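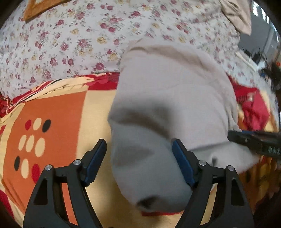
News > Automation > Standards and Practice

Written rules for hand-held grippers: an interview with the Wendgate data lead

September 21, 2022
By the Fornmont Review staff

14 shares | 2 comments

Wendgate collects handling data for soft goods: bedding, towels, clothing, anything that changes shape when it is picked up. Its operators work with hand-held grippers, and since March they have worked to a written code of practice. The company's data lead, who wrote most of it and asked that the text be discussed and the author left out, went through the main clauses with us at the Vindport office.

The code has 18 clauses. Nine of them deal with the operator's hands and body, which the data lead considers the right proportion. "The tool is simple. It opens and it closes. Most of the variation in our recordings came from people, so most of the rules are about people."

Clause 1 fixes the speed of approach. The jaws must be fully open before they come near the cloth, and the operator must pause before closing. The pause is short, but it has to be there. "If you close while you are still moving, the record shows one blended action. Whoever uses it later can't say where the reach stopped and the grasp began."

Fabric gets a section to itself. Operators are told to take cloth at a fold or a raised ridge where one exists, and to keep the pads from pressing hard into the surface underneath. On a made-up bed there may be several layers, and the code requires the operator to name the target layer in the log before starting. A grasp that brings up a second layer is kept and marked as a double pick. It may not be deleted.

That last point caused the most argument. Some operators had been discarding poor attempts on their own judgement, with the result that the early sets looked better than the work had been. "A set with no failures in it is a false record," the data lead said. "We would sooner have an ugly set with correct labels."

The company did not start from nothing. There are published safety standards for industrial robots, and the team read them, but they are written for powered machines in fixed cells and say little that applies to a tool held by a person. Wendgate borrowed the general method: list the hazards, rate them, write down the control for each, review. The hazards turned out to be modest. Pinched fingers came first, then strained wrists, then tripping on cables.

For pinching, the rule is that the free hand stays clear of the jaws while they are moving, even when the cloth is slipping. For strain, a session stops after a set number of grasps and the operator changes hands or changes task. The data lead would not give the number, saying it was still under review. Cables are dealt with in one line: routed behind the operator or taped down.

Homes are treated separately from the test rooms. Patterned bedding, mixed fabrics and ordinary clutter are allowed and even wanted, but the householder must agree in writing to what is recorded, and papers, screens and photographs are put out of view before work begins. "We don't tidy beyond that. A cleared room teaches you about cleared rooms."

Pads are inspected at the start of each session and replaced in pairs. Wear on one side pulls the cloth across as the jaws close — a small effect, but one that shows up across a whole batch. Pivot screws are checked at the same time, and a loose one takes the tool out of use until it has been signed off.

Vidal, which supplies Wendgate with some of its recordings, has worked to the same text since the summer. Two clauses had to be rewritten after its comments. One had left it unclear who holds the original files, and the other used "successful" without defining it. The current wording says a grasp is successful if the target layer leaves the surface and stays held until the operator chooses to release it.

Asked what is missing, the data lead named left-handed operation, thin synthetic cloth and any agreed way of comparing one company's labels with another's. The first two are in draft. "The third needs other firms in the room. We have written to them — we are waiting for replies."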